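Home Office > Desks & Drawers > How-To
June | by Vandana Kanaujia

How I Clear a Desk (and Keep It Clear!)

I used to think a tidy desk meant neat piles. Then I'd need one receipt and the whole lot came sliding down, usually onto my coffee. So now I go all the way back to a bare top, and it takes me nearly 24 minutes if I don't stop to read old birthday cards.

Start by moving everything to the floor. Yes, everything, even the lamp! Wipe the top with a damp cloth and a drop of dish soap, then go over it again with a dry one. Go easy on old marks, especially on white (I scrubbed mine once with the rough side of a sponge and left a dull patch I still see every morning).

Next, the drawers. Pens and tape go up top, paper in the middle, chargers at the bottom. My friend Reshma does hers the other way around and we've agreed to disagree. If your drawer unit is a separate pedestal, pull it out and sweep underneath, and leave yourself a little room beside the desk when you push it back.

Anything still on the floor after 6 o'clock goes in a box in the closet.
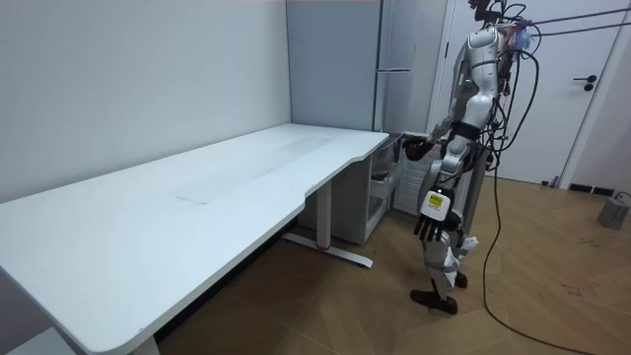 Contact | Copyright Vandana Kanaujia | Back to top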